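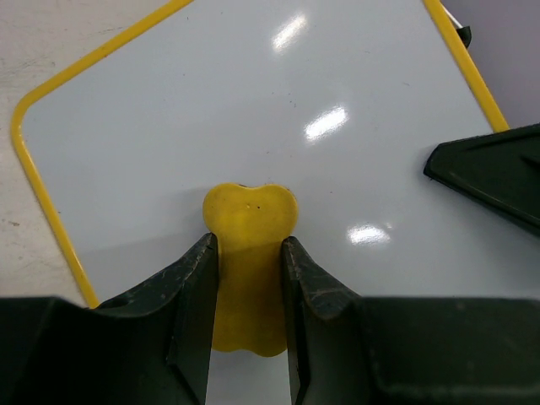

Cleaning Small Toys and a Dry-Erase Board Between Uses

Posted in: Home Basics > Cleaning > Play Areas
By Luminița Mocanu, November

A small whiteboard on the table makes a good work surface for sorting games, tracing and drawing. It also collects crumbs, fingerprints and faint marker ghosts, and whatever sits on it picks those up. I clean the board and the small pieces together at the end of the day. One round takes a few minutes once the supplies are out.

What you need

A bowl with a drop of plain dish soap in 200 ml of lukewarm water
3 soft cloths (one wet, one for rinsing, one dry)
A soft toothbrush
A dry-erase spray made for whiteboards
A towel for drying

I keep mine in a Flostik caddy under the sink, but a shoebox does the same job.

Clean the toys first

Check each piece before it gets wet. Hard plastic and rubber can usually be washed. Painted wood, foam and anything with a battery should only be wiped with a damp cloth. If you don't know what a toy is made of, treat it like foam.

Dip the first cloth, wring it out well and wipe the piece from one end to the other. Shapes with a narrow middle and rounded ends, such as a toy bone, hold dirt where the ends meet the middle. Go over those spots with the toothbrush. Small dark specks on a light color are often marker dust and will lift with a second pass. If a speck stays after that, leave it alone — scrubbing a matte finish leaves a shiny patch that looks worse than the speck.

Wipe again with the rinsing cloth and set the pieces on the towel. Turn them over once so the undersides dry too.

Clean the board

Wipe off loose marker with a dry cloth before you use any liquid. Spray the cloth and not the board, so nothing runs into the seam where the surface meets the frame. Work in straight lines from the top edge down.

For old marks, draw over them with a fresh dry-erase marker and wipe right away. This takes care of most of it. Do not use scouring powder or a kitchen sponge with a rough side. Both dull a glossy board, and after that it will hold ink every time you write on it.

Clean the frame last. A light-colored frame shows smudges at the corners, and the soapy cloth handles those. Dry it straight afterward.

Putting things back

Wait until everything is fully dry. A damp toy left on the board overnight can leave a ring, and marker ink can transfer to it and stain. Store the pieces in an open bin and stand the board upright — leaning against a wall is fine.

Last updated: November, 9:40 a.m.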